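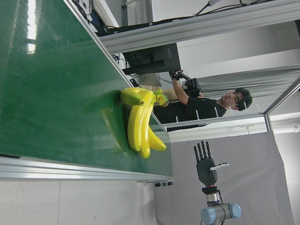 Ticket: Practice exam closes before results are saved
Site: Flalholm testing room
Opened: 08/10/2025
Opened by: Qiuyue Dai
Assigned to: Tormod Sjögren
Priority: 2
Status: Resolved

Reported problem
Students taking the spreadsheet practice exam in Dalteo lose their score when the 50 minute timer runs out. The exam window closes and the student lands back on the sign-in page. The attempt shows as "In progress" in the instructor view and can't be reopened. Students who press Submit before time is up get a score as usual. We have a certification session coming up and would like this fixed first.

Tormod Sjögren
Please send the client version from one of the affected stations. It is under Help, then About. Also, are the students signing in with school accounts or with exam IDs?

Qiuyue Dai
Version 19 on the station I checked. School accounts. The word processing exam does the same thing, so it isn't limited to spreadsheets.

Tormod Sjögren
Thanks. I can reproduce it here with a school account. With an exam ID the score saves normally. The school sign-in expires at the same moment the exam timer does, and the client drops the session before it sends the answers.

Steps for now:
Sign in to the Dalteo admin page.
Open Site Settings, then Sessions.
Change "Sign-in expires" from "With exam" to "End of day".
Save, then restart the client on each station.

Qiuyue Dai
Changed and restarted. I let two attempts run out on purpose and both scores came through. What about the old attempts – can those be recovered?

Tormod Sjögren
Yes, the answers are still stored on the stations. Leave the client open on the sign-in page and they will upload. Please don't clear the local cache until they show as "Scored".

Qiuyue Dai
All of them are scored now. OK to close.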